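Tips for a Two-Arm Tabletop Enclosure

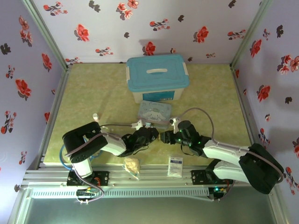
Tirberg Shared Workshop - Small Automation Bench

Filed under: Shop Tips / Bench Builds

These notes cover what we learned putting two small arms in one tabletop enclosure. Most of it applies to any arm kit you can bolt to a length of extrusion. Rocío Vergara did the walls and the mat, Ilir Softić did the wiring, and the tips are from both of them.

Start with the rail. Both arms sit on one horizontal aluminum rail across the front edge, each on its own black mounting plate. We first had them on two separate short pieces screwed to the bench, and every time somebody leaned on the bench the spacing changed. With a single rail you set the spacing once. Snug the plate screws by hand, move both arms through their full swing with the power off, and only then tighten. Check the screws again after the first 14 hours of running. Ours had backed out a little on the left side.

Set the spacing by the grippers. Close both grippers and bring the tips together in the middle. They should come together without either arm stretched out straight. An arm at full stretch is weak and tends to shake, so if you have to reach, slide the plates in. Write the final position on a strip of tape under the rail.

Use wallpaper on the walls. The three walls started out as bare panels and the glare was bad in the afternoon. Rocío had part of a roll left over from her hallway, pale with red blossoms and dark leaves, and it went up in an evening with ordinary paste. Cut each piece an inch too long and trim it after it dries. If the pattern has to line up at the corners, buy extra. We did not bother, and the corner posts hide most of the seam.

Finish the bottom edges. A thin aluminum strip where the side wall meets the floor keeps the mat from creeping up and the paper from peeling. Cut the strips with a fine-tooth saw and file the ends. The first one we cut was left rough and it went through a cable jacket.

Pick a mat with a soft pattern. Plain white shows every crumb and scuff. The marbled yellow-green one was the third we tried. Lay it out flat overnight before you trim it, and cut with a new blade.

Leave slack in the cables - more than looks right. The wrist cable needs enough length to make a wide loop when the arm folds back. Move the joint to both ends of its travel and watch the plug, and if the plug moves at all, add length. Keep spare cable in a coil near the base where the arm does not sweep. Ilir ties his with hook-and-loop tape. Zip ties are fine for the fixed runs along the bench, but do not use them near a joint.

Keep the boards down low. The small control boards are under the mounting plates, one near each base, where you can get at the connectors without reaching past an arm. Label both ends of every wire before you plug anything in. Ilir skipped this in March and spent a full evening finding two swapped leads.

Practice on household things. Blocks are fine for the first day, but a flat tin, a storage box with latches, a little bottle and a snack in a clear bag will show you much more about your grip settings. Here is what we found with each kind:

Flat tins: come in low, from the side. From the top the jaws skate on the lid.
Lidded boxes: put these at the back so the arms can work in front of them. Lift by the handle only when the box is light.
Bags: pinch the edge of the plastic and go slowly.
Small flat packets: push them to the other gripper before you try to pick them up.
Bottles: start with the cap on tight and nothing inside.

Light from above. One overhead source gives soft shadows and is easy to live with. A desk lamp off to the side threw the shadow of each arm right across the work.

Before you leave, park both arms, switch off at the strip and take any food off the mat. Spare jaw screws are in drawer 49, under the Sillon drill press.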